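Stranded colourwork: how do you choose your colours?

Forum > Knitting > Colourwork and charts

purlbeforeswine
I've just cast off my first ever stranded yoke (the Skaritz pullover, bottom up, DK) and I am completely hooked. I want to do another one straight away, and this time I'd love to pick my own colours instead of buying the kit. I went into the wool shop at lunch, stood in front of the Vekari shelf for up to 90 minutes if you ask my boss, and came out with nothing at all because every time I put two balls together I talked myself out of it.

So how do you do it? Do you start with one colour you love and build from there? Do you copy somebody else's? I've got a sage green in my stash I'd like to use but I'm not wedded to it.

mothballed
Oh, congratulations on the yoke! Photos please, when it's blocked.

I always start with the background. It's most of the jumper and it's the bit next to your face. Once I'm happy with that I hold everything else against it, and anything that sulks goes back on the shelf. Sage is a lovely background, by the way. I'd try it with a dark plum and a porridge sort of white.

tensionheadache
Disagree with starting from the background, sorry mothballed! If you choose the main colour first you end up playing safe. I pick the loudest colour, the one that might only get three rounds in the whole yoke, and then find quiet ones that let it sing. My best jumper has a tiny bit of acid yellow in it and the whole thing would be porridge without it.

mothballed
Some of us like porridge.

tensionheadache
Ha, fair enough.

gansey_and_chips
Long post coming, because this is my favourite thing in knitting and I could go on all day. I've done this for every yoke I've made since I got brave enough to leave kits alone.

1. Check the values before you think about the colours. Lay the balls out by a window, take a picture on your phone and turn it black and white. If two of them go the same grey they will melt into each other in the pattern, however different they look on the shelf. I had a red and a green that were gorgeous together in the ball and knitted up as mud. Five evenings of mud!

2. Wind little bits round a strip of card in the proportions you're going to use. Lots of background, a fair bit of the main contrast, a scrap of the accent. Equal stripes will lie to you.

3. Steal palettes from things that have nothing to do with wool. Flowers and sunsets are fine but everyone does those, and you end up with a very sunset-y jumper. I keep a folder of pictures with colours I like, and machinery is brilliant for it. My current favourite has silvery grey nearly everywhere, then a big warm orange-brown joint in the middle, one thick yellow cable going over it, a bunch of thin black ones and a band of pale cream round the arm. I'd never have put cream with those in a shop and I think it's the best bit.
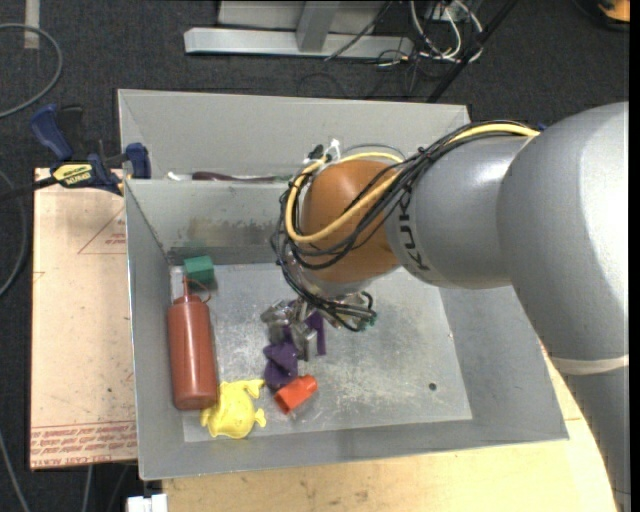

4. Swatch the actual chart, in the round. Flat swatches with purl rows behave differently (mine are always looser) and the colours sit differently too. Mine for the grey one was 39 stitches, cast on to a short circular, with long floats across the back so I could keep knitting on the right side. Cut the floats, soak it, pin it, leave it alone overnight.

5. Look at it from across the room. Then look at it again at about seven in the morning before you've had tea. If you still like it, cast on.

purlbeforeswine
This is SO helpful, thank you. I've just done the black and white thing with my stash and my sage and my favourite dusty pink are exactly the same grey. I would have knitted that! I'd have knitted the entire yoke and wondered where the pattern had gone!

I'm rather taken with the grey and orange-brown too. Which one did you use as the background?

gansey_and_chips
The grey, in Zosside 4-ply held double. The orange-brown is the big motif, cream makes the little peaks on either side, and the yellow is a single round each time so it stays a thin line. I left the black for the ribbing because I thought it would look harsh next to the cream in the yoke. I might be wrong about that.

tensionheadache
You are wrong about that :) Put the black in! One round under the yellow. It'll make it glow.

mothballed
I'd leave it out. Black does a funny thing in stranded work, it drags your eye to every uneven stitch. A really dark brown would give you nearly the same effect and be a lot kinder.

tensionheadache
Only if your stitches are uneven.

mothballed
Mine are, and so are most people's until it's been washed.

frogpond
Can I put in a word for not being too careful? I've got 19 colours in my everyday cardigan, all leftovers, and the only rule was light ones for the pattern and dark ones behind. I changed whichever colour was running out. No swatch, no card, no black and white photo. It gets more compliments than anything I've ever planned.

gansey_and_chips
frogpond I've seen that cardigan in the finished objects thread and I love it, but light on dark all the way through IS a value plan! You just did it in your head.

frogpond
Don't tell anyone.

purlbeforeswine
Question about dominance, while I've got you all. The Skaritz pattern says hold the contrast colour in the left hand and never swap. I knit both from the right and drop one each time. Does it matter?

mothballed
Which hand doesn't matter. What matters is which strand comes from underneath when they cross at the back. That one makes slightly bigger stitches and stands out more. Pick the pattern colour, keep it underneath, and do it the same way for the whole yoke. If you swap halfway you'll see a line, and it doesn't wash out.

frogpond
Seconded. Even I do that.

woolly_maths
Small practical thing before you go shopping. Weigh what's left from your first yoke. My last one in Matei DK took 139 g of contrast wool altogether, and I'd bought nearly twice that because I was frightened of running out. Accent colours need hardly anything, so ask if the shop does mini skeins.

Also check reds for bleeding. Damp kitchen roll, squeeze a strand in it, have a look. Cream is very unforgiving.

tensionheadache
Oh yes, do the kitchen roll one. I have a pink and white hat which used to be a red and white hat.

purlbeforeswine
Update! Went back to the shop with my phone on black and white and was out in no time. I've got a mid grey for the background, a rusty orange, a cream, and one mini skein in egg-yolk yellow. The sage can wait for mittens. Haven't decided about the black so I bought a very dark brown AND a black, and I'll swatch them both this evening.

mothballed
Brown!

tensionheadache
Black!

gansey_and_chips
Put both swatches up when they're dry, I want to see them next to each other. I've still got the ribbing to do on mine so I could be talked round.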